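Keeping a Marble Top Decent When Everything Lands on It

Posted 28/03/2020 by Cillian Carroll

I get more questions about stone tabletops than about anything else I write on this page, so I'm putting everything in one place. Most of you have the same problem I do. You picked a nice dark marble pattern because it looked grand in the showroom, and then ordinary life arrived with its toys and its plastic scoops and its vases, and now you're squinting at the thing every time the sun comes in.

Ours is the reddish-brown kind with white veining. I love it, I'd buy it again tomorrow, and it shows every single mark I put on it.

First, find out what you've got

Before you buy one bottle of anything, find out if your top is real stone or a marble-look surface. If you have the paperwork from the shop, dig it out. If you don't, look underneath at an edge. Real marble usually carries on all the way through, and a printed top usually doesn't. It matters a lot, as the polishing powder that's fine on one will chew straight through the other! When you can't tell, treat it gently and stick to the washing routine below. That suits both.

The everyday wash

Warm water, a small squirt of plain dish soap, a soft cloth. Then a second cloth with only water on it, and then a dry one. People skip the dry one and then write to me about cloudy patches (you know who you are). On a dark top, soap film and hard water show up as a gray haze, and you'll swear the surface is ruined when all it needs is a proper rinse and an old T-shirt.

No vinegar and no lemon on real marble, please. I know your aunt uses vinegar on everything. Mine did too, and she had a dull ring the size of a saucer on her hall table until the day she sold it.

I used a spray called Mamex for a while, and it smelled lovely, but it left streaks on the dark parts and I went back to dish soap.

Flowers in the middle

I like something tall and cheerful at the back of a table, and I've come round to artificial flowers in a big way. No pollen stains, and no slimy water to slop over the stone when you move the vase. Ours are in a blue glass vase, with orange poppies, a couple of tulips and some carnations, and they look well against the gray leafy wallpaper. 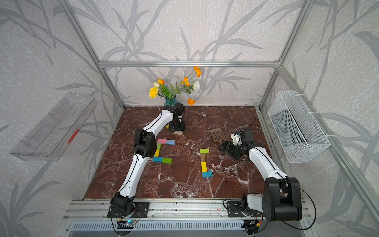

Glass on stone is where a lot of small scratches start. The vase itself isn't usually to blame, it's the grit that gets trapped underneath and then dragged along when somebody slides the thing six inches to the left. Lift, don't slide. I stick little felt dots under anything heavy. I bought a sheet of 25 from the hardware store in Grerwood and I'm still working my way through it.

Artificial flowers need a dusting as well, by the way. Take them out and give them a going over with a hair dryer on the cool setting - outside, unless you want all of it back on the table. For the fiddly bits in the middle of a carnation, a dry paintbrush is perfect. Swish some warm water and uncooked rice around inside the glass if it's gone cloudy, and go easy with it on anything delicate.

Plastic scoops and slotted things

A slotted plastic scoop seems harmless, and mostly it is, but feel along the front edge with your thumb. If it's rough, it's been scraped against something hard and it has picked up burrs, and those will leave fine lines on a polished top. A quick rub with fine sandpaper sorts it out. If it's a scoop for anything gritty, cat litter being the obvious one, I'd keep it off the table altogether and hang it on a hook. An old toothbrush gets the slots clean. Do it while it's soaking or you'll be flicking bits all over your shirt.

Wooden blocks

Now for the big one. I adore wooden blocks and I'd never tell anybody to put them away for the sake of a tabletop, but they do get dropped, and a corner coming down on polished stone can leave a little white mark. Painted blocks leave something else too, a smear of color that looks like a scratch and isn't. Try a damp cloth with a dab of baking soda on a hidden spot first, hardly any pressure, then rinse and dry. Half the "scratches" people write to me about have come off that way. On real polished marble I'd go even softer and use a plain white eraser.

For play, a thin cotton tablecloth folded in two does the job, or one of those roll-up felt mats. Towers go up just as well on it and you save your ears.

Clean the blocks themselves with a barely damp cloth, one side at a time, and stand them on end to dry. Never soak them. I left 19 of them in a basin once, thinking I was being clever, and the grain came up so rough they had to be sanded all over again. Scuffs on painted faces I just leave. A block with no scuffs is a block that isn't getting played with! The plain unpainted ones like a tiny wipe of food-safe mineral oil now and then, rubbed well in and left overnight before they go anywhere near the stone.
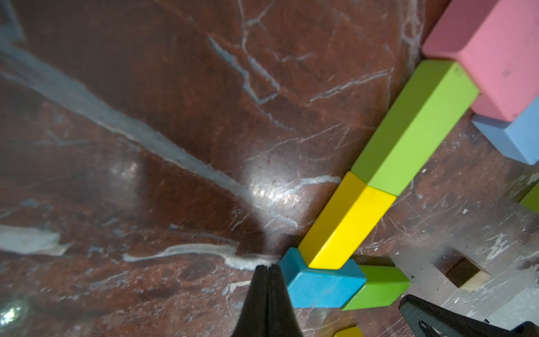 Colored blocks and a plain wood one on the marble-patterned top, with white scratches on the lighter side.

When the scratches are already there

Check them in daylight from a low angle, with the lights off. Glare from a lamp hides some marks and invents others. Run a fingernail across. If the nail doesn't catch, you're looking at surface wear, and a stone polish may help on real marble (follow the tin, do a test patch, have patience). If it catches, leave it to somebody with the right pads. I had a man out from Cladgate for our old hearth and it was money well spent.

On a marble-look top you can't polish a scratch away. What you can do is soften it with a wax filler stick in the nearest color. Warm the stick in your hand, press it in, scrape off the extra with an old plastic card and buff. White marks close to a white vein I don't bother filling, they blend in by themselves from a few steps back.

I've a longer piece coming on water rings, and if you've got a trick for wax drips that doesn't involve an iron and brown paper, leave it in the comments, because I scorched the paper the last time.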